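Section 4. Setting up the Vasar plug meters

Read section 3 first if the Cirnow hub isn't on the network yet. Meters won't pair without it. Hub light solid green = fine. Blinking = go back.

What you need
Hub, powered up
Meters, one per thing you want to measure
Phone or laptop on the same wifi as the hub
Masking tape and a pen (yes, really)
The blue folder with the spare label sheets

4.1 Before you plug anything in

1. Save open work and shut down whatever is on the desk. Computer first, then screen. Swapping the plug cuts the power.
2. Trace each cable back to the wall with your hand. Don't guess by color, half of them are black.
3. Tape a label on the cable near the plug. Short name, "desk 2 screen", "printer". Same name goes in the app later.
4. Check the rating on the back of the appliance. Meter limit is 3000 watts. Anything over, leave it out.

CAUTION: No space heaters. No power strips with a heater somewhere down the line. One meter per outlet, never one meter pluged into another.
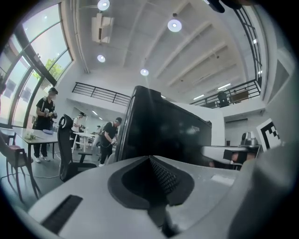

4.2 Pairing

1. Plug one meter into the wall. Only one. If you do a handful at once the app shows them all as "new device" and you'll be unplugging them again to see which is which.
2. Hold the side button until the ring flashes blue. Let go.
3. App > Devices > Add. Installer code 2351.
4. Wait. Up to two minutes, don't keep tapping.
5. When it shows up, type the name from your tape label. Pick the room.
6. Plug the appliance into the meter, switch on. Reading should move off zero.
7. Next one.

Note: the hub takes 31 meters. After that it just refuses, no message. Second hub goes on its own channel, see section 7.

Note: if a meter pairs and drops out again, it's nearly always distance. Move the hub off the floor. Out of the metal cabinet too.

4.3 Things that stay on

Set-up is a bit different for anything that shouldn't be switched off from a phone. Refrigerators, the router, the alarm panel.

1. Pair the meter empty, as in 4.2.
2. Open the device, tap Settings, turn Remote Switching OFF. Do this before the appliance goes in.
3. Set "After power loss" to ON. Factory setting is "stay off", bad news for milk.
4. Plug in the appliance. Push the plug all the way home.
5. Leave it a full week before you read anything into the numbers. A compressor cycles, so one reading means nothing. 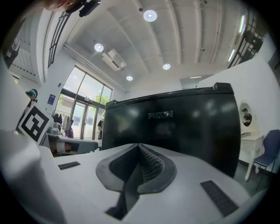
Fig. 4-2. Mini fridge, black, FIXIN logo on door.

CAUTION: Keep the meter where you can reach it, not squashed behind the appliance. Leave the gap the appliance maker asks for at the back.

4.4 Reporting interval

Default is once a minute. Fine for most things. For always-on stuff go to every five, the log fills slower and the graph is easier to read anyway.

1. Devices > (name) > Interval.
2. Pick a value, Save. Top right, easy to miss.
3. Leave the screen and come back to check it stuck. On older Wodik phones the app forgets the first time.

Log holds 100 days. Export before then, older entries get overwriten.

4.5 If it goes wrong

Ring red: overload. Unplug the appliance, wait a minute, press the button once.
Ring off: no power at the wall. Try the outlet with a lamp.
Reading stuck at zero: appliance is off, or plug isn't fully in.
Wrong name in the app: rename it, don't re-pair. Re-pairing wipes the history.

Still stuck, Theda Pfeiffer for meters, Syafiqah Osman for hub and wifi. Have the meter serial ready, it's on the underside.

Section revised 6 July 2026. Labels next, section 5.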